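Recording a cushion-tidying run for the student robotics club

These notes are for anyone joining the Tuesday group at Clestmont. Sheena Ritchie wrote the first version and Obinna Akpan has added to it. Read them before you book the robot.

1. Before you start

Sign out the robot from Jacobs, the downstairs store, and check that both arms move freely. Clear the floor in front of the sofa. One person runs the session and a second keeps a hand near the stop button.

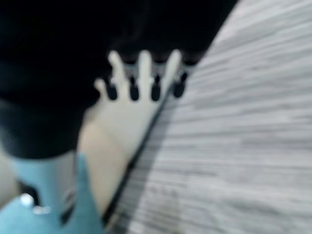 Wrist views are the ones new members throw away too early. Keep every clip until the run has been labelled, even where the picture is smeared. You can still make out the pale fingers against the black, and that is enough to tell Chantelle Van der Merwe's labelling group which way the hand was pointing.

2. Set the wrist views

Open Mumier and load both wrists side by side. Check that the clocks match. If one is more than 200 milliseconds behind, restart it and check again.

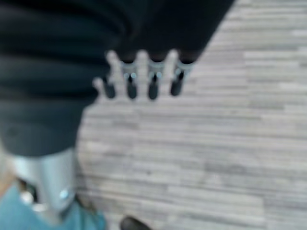 Wrist view with the grey floor behind.

3. Do the lift

Start with both hands open. Close the left hand first, then the right, and raise the cushion slowly. Keep the hands at the same height.

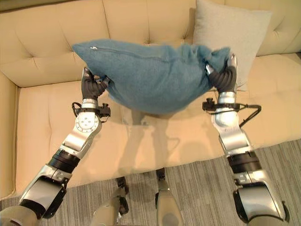

Hold for 5 seconds, then lower it and open both hands together. Do 11 lifts in a set and rest the motors for 5 minutes before the next one. If the cushion slips, finish the lift anyway and mark it as a drop.

4. Save the run

Name the folder with your initials and the set number, then copy it to the Sesiva drive. Ubaldo D'Amico checks the drive at the end of each session.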